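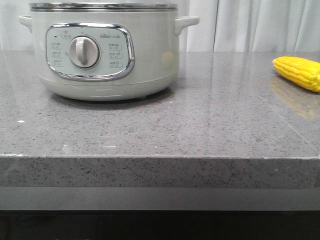

Week 7 handout - House rules for recording kitchen tasks

Okay, this one's short, and most of it comes from things I got wrong myself when I started!

First, reset the counter before every single run. I mean properly. Cooker back on its tape corners, food items back on their marks, knob turned to off. We're at 694 episodes on the knob-turning task so far, and Saimi Harju had to throw out a whole batch in June where the knob started halfway round. Painful.

Second, stay out of reach while the arm is enabled. I know it moves slowly, I know you just want to nudge the corn over a bit. Hit the stop, wait for the light, then reach in. Same goes if you're only leaning over to look (yes, I've done it).

Third, keep appliances unplugged unless the task sheet says otherwise, and no water anywhere near the Coltent controller.

Fourth, label failures as failures. If the gripper slips and then gets it on the second try, write "recovered" - please don't write "success" and hope. A messy honest log is worth far more to me than a pretty one.

Last thing, grip force. Start at the lowest setting on the sheet and go up one step at a time. Plastic handles scuff easily, and Oona Turunen keeps the list of what we've already scratched.

For next time, read the draft checklist in the Tuketti folder and bring two rules you'd change. Tamara Grecu is running the lab half, so send her your run sheets before noon.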